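Bench notebook, pantry and packing table
May, started 9:20

Back on the food sorting after a week of doing other things, and I had forgotten how much fun it is to have a clean table and a pile of groceries and no meetings! Tudur Beddoe left me a note on the shelf door saying the sauces were "all yours now", so I suppose they are. The job is the same as it was before the break: get everything that comes out of the Curport boxes onto the table, decide which things can go in together and which can't, and write it down well enough that Žydrūnas Jankauskaitė can pack from my notes without calling me at lunch.

I started with the squeeze bottles. They roll if you lay them down, at least on this table (the top is level, I put the spirit level on it twice, so I blame the bottles), and they fall over if you stand them up near anything heavier. So lying down it is, more or less end to end, labels up so I can read the barcodes. The dark one with the green pointed tip is the awkward one. The tip makes it longer than the label sheet says, and if you pack it nose first against a carton wall it gets all the pressure. I want it nose inward from now on. The other one, with the purple band on the label, I've been calling Purple in the sheet because the print is tiny and my reading glasses are at home. 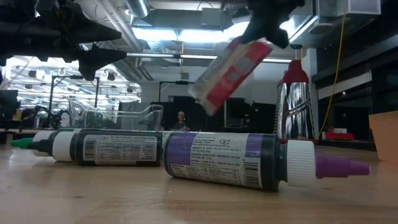

Snacks next. The flat wrapped ones are easy to move and horrible to store, because they slide under everything and then you find one in June. Last time we had them loose on top of the jars and two ended up behind the liner. I'd like to try them upright along the side, like files in a drawer, with the bottles keeping them there. Tudur thinks they'll get crushed at the corners. Maybe! We did 11 boxes his way in the spring and I still got crumbs, so I think my way deserves a turn.

10:45. Coffee. Also went looking for the Soylu cartons, which are supposed to be on the bottom shelf and are now on top of the cabinet, behind the Bodholm lids. Moved them back. If you need the lids they are in the blue crate by the sink, please don't put them up there again, I'm not tall.

Tried the first carton with the bottles lying flat at the bottom and the snacks down the long side. It closes, but the lid bows a little in the middle and I had to lean on it. Took everything out again and turned Purple the other way around, so the two caps are at opposite ends, and then the lid went down fine. Worth remembering. I drew it on the back of the packing sheet, badly, and taped that to the shelf.

Then containers. We have the clear plastic ones with the rounded corners and I like them a lot, you can see what's in there without opening anything, but the rounded corners do cost you room. Anything square leaves a gap, and small things go straight into the gap and stay there. For tea bags, sachets and so on they're great. For the flat snacks I'd say no. I keep one at the left end of the table, over by the arm, and the rest stacked in the cupboard so they don't eat up the work surface. 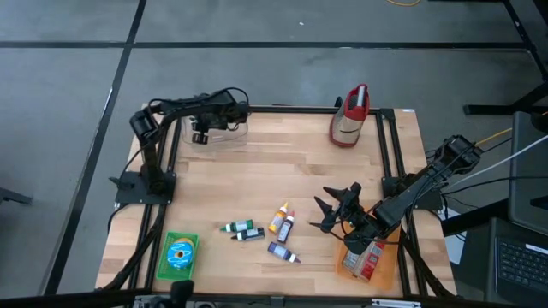
Notebook 2, p. 70

Wiped down the wood before lunch. It's the butcher-block top, and the pale strips show every ring and smear while the brown ones hide everything, so go over the brown ones too even if they look clean. Only a barely damp cloth, then a dry one. I asked Prirnwood what oil they'd put on it and they sent a very cheerful email that didn't answer the question, so I've asked again.

Afternoon was mostly the list. I have over 20 lines on it now and a few are duplicates where Tudur wrote the flavor and I wrote the color. Žydrūnas, if you get to this before I do: keep the color in the first column and put the flavor after it in brackets. I know it looks silly, but it's what people can see from across the table.

Things I still want to do:
Try the upright snacks in a full carton and carry it up and down the stairs once.
Find a softer divider. The cardboard ones scratch the labels.
Ask whether the squeeze bottles can come with flat caps. Probably not, but I'll ask.
Get more tape, the wide kind.

4:10. Cartons labeled and on the bottom shelf, cloths hung over the tap. I left the packing sheet clipped to the cabinet with the drawing facing out. Purple is spelled out on it in full.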